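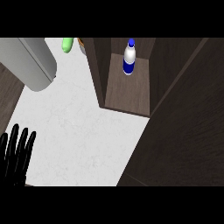
Heledd Beddoe had told me on the phone that if I wanted to hear about the night on the weir I'd have to come on a dry day, as she wasn't going down there in the rain for anyone. So I waited for a dry day, which took a while (it was March), and then drove over with a bag of buns on the passenger seat and got lost twice.

She was already at the gate when I pulled up, in a big coat, waving me into a space I'd never have tried on my own. She's been a police constable for 20 years and she parks other people's cars as if they were her own.

"You found it, then," she said. "Most people end up at Foulkes." Foulkes is the builders' yard. I had been to Foulkes.

What I wanted to talk about was the rescue, obviously. A man in a van had misread the ford in the dark, the river was well up, and he'd been carried sideways as far as the footbridge before the van stuck. Heledd was first there, on her own, with her nearest colleague 4 miles away on the wrong side of the water.

"The call came in as a light in the river," she told me. "That was all, a light in the river. I thought it'd be kids with a torch. Then I came round the bend and saw it was the inside light of a van, with a bloke sat under it holding a map."

I asked what she did first and she laughed at me.

"I shouted at him! What else would you do? I shouted at him to get his window down while it would still go down, and he shouted back that he couldn't hear me. We did that for a bit."

He did get the window down in the end. She got a throw line to him on her third go (the first went in a tree, and she's still cross about it) and told him to stay put and keep hold until the fire crew came. She tied her own end round the bridge post and talked to him the whole time. What about? "His dog, mostly. It was at home, it was fine. I know a great deal about that dog."

The crew had him out through the roof a bit before midnight. He was cold and bruised and went home the next morning. The van stayed where it was until the river dropped.

We walked down to the footbridge while she told me all this and I must say it looks like nothing by day. There were ducks. I could have crossed the ford in wellies, and I said so, and got a look.

"That's what he thought," said Heledd. "He'd been over it hundreds of times."

There's a depth post now, painted in black and white, and a barrier that can be locked across the lane. She'd been asking for both for years. She wrote letters, she turned up at meetings, and at one point she took round a petition with 521 names on it, the oldest signer being 83 and the owner of very firm views about sat navs. I asked if it annoyed her that it had taken a van in the river to get it done.

"A bit, yes," she said. "Put that in. A bit."

I'd brought up the bravery award by then, and she went off to look at the ducks. It's in a drawer, apparently. Her sergeant rang to say she'd got it and she thought he was ringing about her overdue leave forms, so she let it go to voicemail.

We ate the buns on the bridge. She has a training day next week, teaching the new starters to throw a line, and she's making them do it in the dark, beside a tree.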